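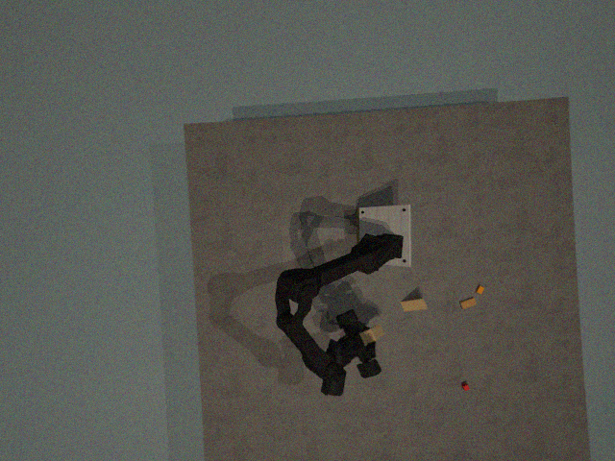 Why does my tabletop arm drop a block halfway through a move when it gripped it just fine at the start?

Most often the fingers closed on the block off center, so it pivots as soon as the arm speeds up. Slow the lift down first, then check where the fingers land, and only after that start fiddling with grip force.

I love this problem, I really do, and I get to say that because it cost me a chipped mug and most of February. My arm lives on a workbench in Firkville, bolted down next to the vise, and its whole job is to sort little offcuts by size. It did that beautifully for weeks. Then one evening it let go of a block on the swing across, the block skated off the bench, and my tea went with it! So these tips come from the cleanup.

Stop it before you reach for anything

The first thing I did was put my hand in to catch the block. Please don't do that. The arm has no idea the block is gone and will happily finish its swing right through your knuckles. Hit the stop, wait until every joint is still, then pick things up. On a lot of small arms, cutting the power also lets the joints go slack, and the elbow can come down harder than you'd think from something that size. Prop the upper link with a folded towel or a chunk of foam before you switch off.

Check the base screws

My arm sits on a square plate with a screw in each corner, 4 in all, and 2 of mine had worked themselves loose. You couldn't see it. You could feel it, though: hold the shoulder with the power off and push gently sideways. If the plate shifts even a hair, the fingers at the other end shift a lot more, and every pick lands a little off. Snug the screws up corner to opposite corner, the way you'd do a car wheel, and don't crank them. Then mark each head with a dab of nail polish running onto the plate. A broken line of polish tells you at a glance that something has turned.

Wipe the fingers

Sanding dust is wonderful stuff if you want things to slide. Wipe the inside faces of the fingers with a barely damp cloth, let them dry, and wipe the blocks too if they're fresh from the saw. Silvana Rangel, who has the bench across from mine at our shared shop, swears by a strip of thin rubber on each finger. I tried it and it helped a ton, but check that the fingers still open wide enough for your biggest block. Mine didn't on the first go (I'd used rubber meant for jar lids, much too thick).

Slow down the lift, not the whole job

I had everything running at one speed for no good reason. Now the approach and the lift are slow, the carry is medium, and only the trip back with empty fingers gets to be quick. It added hardly anything to the run and the drops nearly vanished. If your software lets you put in a short pause after the fingers close, put one in. It gives the motor time to finish squeezing.

Give stray pieces some room

A loose cube sitting close to the one you want can get nudged by a finger on the way down, and then the finger is riding on the cube and the grip is crooked. I spread mine out by at least the width of an open gripper. Small pieces go out toward the edge of the working area, where the arm doesn't sweep. A shallow lip along the side of the bench where you stand is a great idea too. Mine is a strip of trim held on with clamps, and it has saved me from crawling under the vise more times than I care to admit.

Test with something soft

Before going back to wood, run the same move with a piece of kitchen sponge cut to size. If it gets dropped, no harm done, and you can see from the dent where the fingers are really squeezing. That dent was my big moment! It was way over on one side, and once I'd moved the pick point toward the middle, everything fell into place.

Write it down

Keep a scrap of paper by the arm and note every drop: which block, where in the move, what you'd changed. I thought mine were random. On paper, every one of them happened at the same turn of the wrist, and the cause was a cable pulling tight there. Some slack and a loose hook-and-loop strap took care of it.

Reader note

Lenuța Enache wrote in to say her drops only came early in the morning, in an unheated garage. She now runs the arm through a few empty moves before its first pick, and the trouble has gone. I haven't tried it, my shop stays warm, but if yours doesn't, give it a go and tell me how it works out. And move your tea.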